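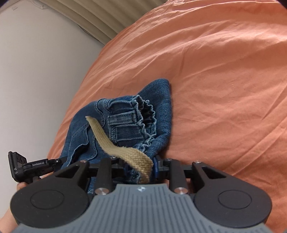 Right, drawstrings. I have been losing them inside waistbands since I was old enough to be trusted with the washing, and I've decided it's time I got some advice. The jeans up there, on the orange sheet, have a gathered elastic waist and a flat beige woven cord, and the cord is my trouble. The flat ones twist. You feed them in like a ribbon and by the side seam they've turned into a sort of rope with opinions. I've been using a safety pin, and it opens halfway round nearly every time. Is there a proper tool for this, or do I just need to swear better?
-- hemlinehal

Posted by tuckandgather, 07/06/2018
Bodkin. Next question.

Posted by oldthimble
Seconded, but get the flat sort with the teeth and the sliding ring, not the one that looks like a knitting needle for mice. Clamp it across the full width of the cord and it can't roll over on itself. Push a couple of inches, pull the gathers back, push again. I had a Fluler one for years until it went down the back of the radiator at our old place, where I assume it still lives.

Posted by Sodby_Stitcher
I'm going to disagree with everyone, as is traditional. A bodkin is fine on cotton pyjamas. On denim with elastic already in the channel it catches on every seam allowance and you end up poking it through the wrong layer. I use a drinking straw. Thread the cord through, staple the end, feed the straw in. Total cost: one straw.

Posted by tuckandgather
A straw. In denim. It'd fold up at the first side seam.

Posted by Sodby_Stitcher
A stout one, obviously. From the milkshake place in Hilport. I have done 6 pairs like this and will not be taking questions.

Posted by hemlinehal
I tried the straw last night. It folded up at the first side seam. I'm sorry, Sodby, I wanted to believe.

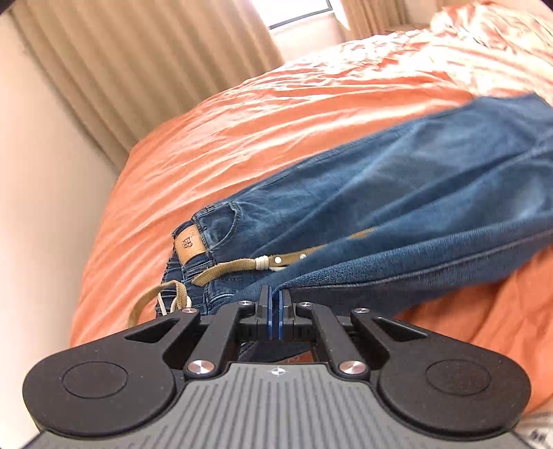
Jeans on the bed, leather-look patch at the waist.

While I'm asking: has anybody taken a patch like that off without leaving a row of little holes? It's stiff and it digs in when I sit down.

Posted by oldthimble
The holes are there for good, I'm afraid. Unpick from the inside with a sharp seam ripper, then steam it and scratch across the weave with a fingernail, and they'll close up a bit. A belt hides the rest.

Posted by grumblebobbin
Leave the patch on and line it with a scrap of cotton. Twenty minutes' work and you can stop there. People are far too keen to take things off clothes.

Back to the cord, the Grigaitė book on alterations says to tack the new cord to the end of the old one and pull it through. No tool at all. Only works if the old cord hasn't escaped, mind.

Posted by hemlinehal
The old cord has always escaped. Ordered a bodkin, £2 and free postage. If it opens halfway round I'm moving to zips.

Posted by Sodby_Stitcher
Wrong sort of straw.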